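# Showing, not typing: teaching a robot by hand
Speaker notes, June 17, 2020. Slot is 30 minutes including questions. Do not do the Ernero joke again.

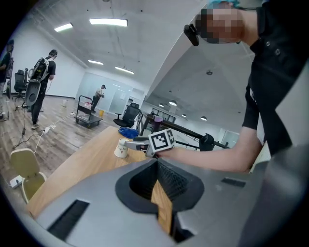
*Slide 1: Hand-held gripper going for a paper cup, marker cube on top.*

**Slide 1 (leave it up while people sit down)**

- Say hello. Say what the talk is: how you get a robot to learn a small household job by doing the job in front of it, or through it.
- Point at the cup. This is the cutting edge of the field, and it came from the kitchen cupboard at work or somewhere very like it.
- Point at the white cube with the black-and-white patterns. A camera that knows the size of those squares can work out where the cube is and which way it is tilted. So the tool gets a position, many times a second, and the person holding it just gets on with things.
- PAUSE. Someone always asks if the cube is the robot. Wait for it.

**Slide 2: Three ways to show a robot something**

1. Grab the arm and push it through the motion. Works well until you need two arms and discover you have two arms yourself and both are busy.
2. Drive it from a distance, with a joystick, a headset or a second small arm that the big one copies. Good data. Slow. Everybody moves like they are defusing something.
3. Leave the robot out of it. Hold a gripper, do the task, record what the gripper did, and let the robot catch up later.

Most of the talk is about number three, with a fair amount of complaining about number two.

**Slide 3: Remote control, and why our shoulders hurt**

- Gernevico was our remote rig. Lovely piece of kit. It had a delay you could nearly make tea in.
- The operator learns the delay. That sounds fine, except the recordings then contain a person waiting politely after every move, and the robot learns to wait politely as well. We had an arm that hesitated over a spoon like a dinner guest unsure which one is for soup.
- Show the spoon clip. It is 468 frames long and feels longer.
- Be fair here: for anything heavy, hot or behind a screen, remote is still what I would pick. You feel the robot's limits because you keep running into them.

**Slide 4: Holding the gripper yourself**

- You can see past your own hand. You know how hard you are squeezing. A new starter can do a decent pick on the first morning.
- Rees is our name for the batch of table-top tasks: cups, cloths, lids, putting one thing on another thing. In the first round we kept 1018 demonstrations out of almost 4000 recorded. Let the room do the sum. Let them wince.
- Where the rest went: marker cube turned away from the camera, tool started from the wrong place, sleeve over the lens, person talking to a colleague halfway through and waving the gripper to make a point.
- The waving ones were kept for a week by mistake. (Skip if short of time. It is a good story but it needs the arm impression.)

**Slide 5: What people do that robots can't**

- Wrists. A human wrist will cheerfully go to angles that the arm cannot reach without putting its elbow through the table.
- Speed. People doing a job for the two hundredth time get quick and sloppy. The recording looks marvellous and the motors refuse.
- Nudging. We shove a cup with the side of a finger to line it up and never notice. Then we swear in the notes that we only picked it up.
- Our fix for all of these is dull: a one-page sheet, a slower pace, and replaying each new person's first batch on the arm before they record any more.

**Slide 6: Paper cups in particular**

- Light, so they slide before you have closed on them. Soft, so they fold if you close too much. Cheap, so you can be wrong a lot.
- Skanmont asked us why we don't begin with something easier. I have been trying to think of something easier ever since.
- Rim or side? Pick one per batch and stick to it. Mixing them gave us a policy that aimed for the average of the two, and the average of the two is a dented cup.

**Slide 7: Things I would do again**

- Check the tracking before the first take and again after lunch.
- Throw away bad takes on the day. By Friday they all look all right.
- Keep the failures where the person recovers. Fumble, regrasp, carry on: the robot needs those more than the perfect ones.

**Slide 8: Questions**

- If asked about cost: offer to send the parts list.
- If asked when it will do the washing-up: drink water, look thoughtful, take the next question.
- Laptop charger is in the side pocket. Adaptor too.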